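Himard Replacement Finger Set for Dredari Wrist Grippers

Home / Parts / Grippers / Fingers and Pads

In stock
Price: $245 per pair
Ships with: two fingers, two edge pieces, fastener bag, printed fitting sheet

Read before ordering: service notice for pairs sold before April 23, 2021

The first run of this finger set has a known fault. On some pairs the black rubber edge piece works its way down the outer side of the finger during repeated closing. Once it has moved far enough, the finger can catch on its neighbor and stop short of fully closed. The gripper controller then reads the stop as a successful grip. The arm lifts, the program moves on, and the part is still on the table or drops on the way.

We have received nine reports of this. Six were missed picks with no damage. Two were dropped parts. The last was a stalled motor that tripped its thermal cutout and had to be left off until it cooled. No injuries have been reported to us.

If you own a first-run pair, please stop using it for unattended work until you have done the check below. Attended work at reduced grip force is fine.

How to tell which run you have

Look at the inner face of the finger root, where it seats against the carriage. First-run fingers have a plain root. Current fingers have a raised letter K molded into it, for the Karras tooling we moved to. You will need to take one finger off to see it. The outside of the two versions looks the same, and the color is the same, so please do not go by appearance with the fingers mounted.

What was wrong

The groove that holds the edge piece was molded slightly shallow. New rubber held well enough on our bench. After a few weeks of use the rubber took a set and the groove no longer had enough depth to keep it in place. Smooth round parts made it worse, as the fingers tend to roll the part a little before they settle and each roll tugs on the edge.

We should have caught this sooner. Our cycle test used square blocks only. Round stock has been added to the test.

Checking a first-run pair

1. Stop the program and put the arm in its service position. Switch off gripper power at the controller. The software pause is not enough for this job — the fingers can still move if a queued command is released.

2. Wipe the fingers with a dry cloth. Do not use solvent on the rubber.

3. Push each edge piece toward the finger root with your thumb. It should not slide.

4. Look at the bottom of each groove. A gap at the tip end means the edge has already moved.

5. Restore power from outside the work area. Close the fingers slowly with nothing between them and look at the seam. It should be narrow along its full length.

If the edge slides, or the seam opens toward one end, take the pair out of service. Gluing the edge back in is not a repair we support. The adhesive makes the rubber stiff and the grip reading goes off in a different way.

Replacement

First-run pairs are replaced free of charge, whether or not they fail the check. Send your order number to the parts desk and mark it "finger edge." You do not have to return the old pair first. Evanthia Giannakopoulos handles these requests and will write back with a shipping date. Orders placed through Plokitis are covered on the same terms, and you can contact either of us.

Product details

The fingers are molded in bright yellow, with recessed pockets across the faces to keep the weight down. They taper toward the top so they can get in beside a part that lies close to something else. The black edge pieces sit along the outer lower edges and can be replaced on their own in the current version.

Fits: Dredari wrist grippers with the two-screw carriage
Does not fit: Dredari grippers with the older pin carriage
Color: yellow, black edges
Sold as: matched pair
Tools needed: hex key (included with the gripper)

Please fit both fingers from the same bag. Mixing a first-run finger with a current one will give you an uneven seam, and the controller may not complete its homing routine.

After fitting

Run the homing routine twice, then try a few picks by hand control before you load a program. Use light parts you do not mind dropping. Small items lying next to each other make a good trial, as you can see whether the fingers take one and leave the other alone.
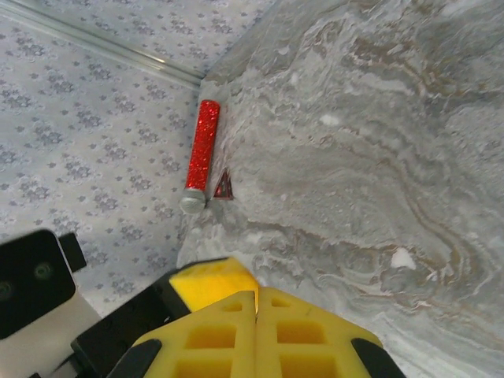
Finger pair from the wrist camera, with a glittery red cylinder and a small red triangle ahead of the fingers.

Set the grip force low to begin with and raise it in small steps. If the controller reports a grip when there is nothing between the fingers, stop and repeat the homing routine. If it does so again, check that both fingers are seated flat on the carriage and that the screws are tight. A false grip on a new pair is almost always a seating problem.

Keep the empty-grip check turned on. It is listed under Gripper, Safety in the controller menu and it compares the final finger position with the closed position stored at homing. Several of the customers who reported missed picks had it switched off to save time on each cycle. It would not have prevented the fault, but it would have stopped the arm.

Care

Inspect the edge pieces monthly, or weekly if you handle mostly round parts. Replace them if you see splits, flat shiny spots or crumbs of rubber on the work surface. Store spare pairs out of direct sun. Glitter, sawdust and similar loose material can collect in the pockets and should be brushed out dry.

Returns and warranty

Unused pairs can be returned in the original bag. The warranty covers molding faults and edge pieces that come loose in normal use. It does not cover fingers that have been drilled, trimmed or glued, or edges damaged by solvent.

Spare edge pieces for current fingers will be listed as a separate part in June. Until then, ask the parts desk and we will send a set with your next order.

Related parts

Himard carriage screw kit
Himard wrist bracket, black
Dredari gripper cable, straight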